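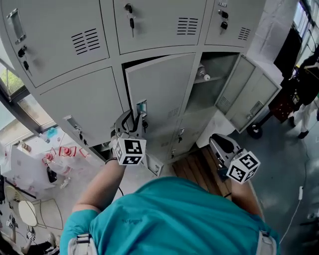 Heltia Replacement Cam Lock, Keyed Different

Fits Heltia and Gestumska metal lockers with a 19 mm lock hole. Each lock comes with two keys, a cam, a fixing nut and a washer. Finish is black. Keys can be removed in the locked position only.

Measure the hole before you order. Older Gestumska cabinets have a smaller opening and need the Luangrath sleeve, sold separately.

To fit: open the door, undo the nut on the inside and push the old lock out through the front. Put the new one in with the key slot upright. Tighten the nut by hand, then give it a quarter turn with a wrench. Try both keys with the door open before closing it. 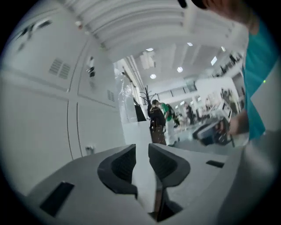 Key numbers are stamped on the lock face and on each key. Write them down and keep them somewhere other than the locker. Spare keys are cut to number and ship in 4 working days. Master keys are available on orders of 250 locks or more. For these, write to Rostislav Kubíček at the Jallport trade desk.

Locks that have been fitted cannot be returned.

Related items
Luangrath sleeve for cam locks
Heltia number plates, self-adhesive
Gestumska door handle, recessed
Spare key, cut to number

Last updated: December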